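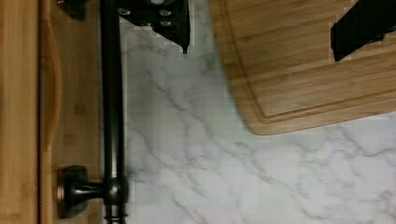

Soledad Ridgeway
25 September 2019
The breaker for our kitchen counter trips when the toaster and the toaster oven run together. It holds for nearly seven minutes, then goes. Either one alone is fine. The house is in Trostville and the wiring predates us. The breaker is a Prondico and looks original. Can I fit a larger one, or is the breaker worn out?

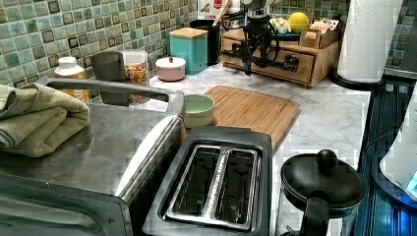
Ngata
Don't fit a larger one. The breaker protects the wire in the wall. If the wire is sized for the present breaker, a bigger one lets it overheat with nothing to stop it.

A trip after several minutes is the thermal part of the breaker doing its job. A short would trip it at once. Add the wattage on the two rating plates and divide by your line voltage. If the result is over the number on the breaker handle, you have your cause. 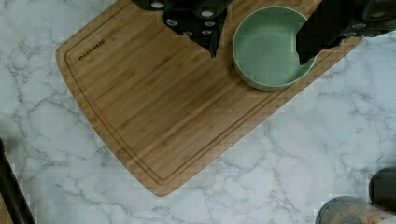 Bamboo cutting board and green bowl on the marble countertop.

Skumedska
had the same thing, got a new breaker, still tripped. waste of money. just run them one at a time

Sebastián Rivadeneira
Ngata is right on the size. To add to that, find out what else is on the circuit. Switch the breaker off and try every outlet in the kitchen and the next room with a lamp. In an older house, one circuit often feeds the whole counter plus the dining room. A newer kitchen would normally have at least two circuits for the counter outlets, so the heating appliances can be split between them.
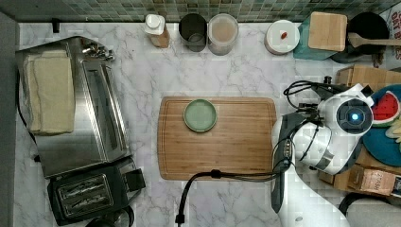 If the lamp test shows a second circuit within reach, move one appliance to it. Do not bridge the gap with a light-duty extension cord. If there is only one circuit, ask an electrician to price a new run from the panel. Have the old breaker checked on the same visit, including the terminal screws. Mine took 9 weeks to schedule, from April on.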